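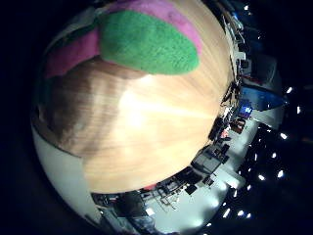 Golshifteh Naseri

Sponges and varnished tabletops: what changes in June

The wood tables in the Mevville workroom are varnished, and the varnish is the part we maintain. The wood under it needs very little from us as long as the coating is intact. Most of the dull patches logged over the winter were abrasion from cleaning, with a smaller number from standing water and one from a hot glue pot.

A two-sided sponge, foam with a green pad, is two tools. The foam holds water and detergent and can be used on any finished surface in the building. The green pad is a different matter. On many sponges of this type the fiber carries a mineral abrasive, and the color is a poor guide to the grade. Some green pads are sold as safe for coated pans, others will cut through a satin varnish in a few passes. Unless the packet states a grade, treat the pad as abrasive and keep it off the tabletops.

Scratches from a pad are fine and shallow, and they are hard to find by looking straight down. Stand so that a lamp or window reflects off the surface and move your head until the glare crosses the area in question. Sound varnish gives a reflection with an even edge. Abraded varnish scatters it, and the patch looks gray or milky next to its surroundings. Grain lines run in one direction and stay put as you move. Scratches tend to show as arcs, following the path of the hand, and come and go with the angle.

Routine cleaning, from June:

Dust first with a dry cloth. Grit dragged under a wet sponge does the same damage as the pad.

Mix 5 ml of dish soap per liter of lukewarm water. The Pilto concentrate in the sink cupboard is stronger than ordinary dish soap, so use 2 ml of that.

Wet the foam, wring it until it no longer drips, and wipe with the grain, foam side down.

Wipe again with clean water, then dry with a cotton cloth. Include the rim, where water sits longest and the coating is thinnest.

For dried glue, lay a damp cloth over the spot for up to 4 minutes and lift the softened edge with a plastic scraper. Repeat if needed. Paint marker comes off with the Hamada citrus cleaner, applied to the cloth and never poured on the table. Test it near a leg first - two of the older tables were refinished with shellac, and the solvent will soften it.

Set sponges down foam side down between passes, and do not leave them on the wood overnight. A wet sponge left in place can leave a white bloom in the varnish. A fresh bloom often clears by itself in a dry room. One that is still there after a week should be reported and left alone, as rubbing it usually takes the gloss off as well.

Replacement sponges are in the Pundau crate under the sink. Marjan Ghorbani keeps the refinishing log and would like table numbers with every report, plus a note of which cleaner was used. Sponges with a torn or lifting pad go in the trash. Those used on the clay benches stay at the clay benches.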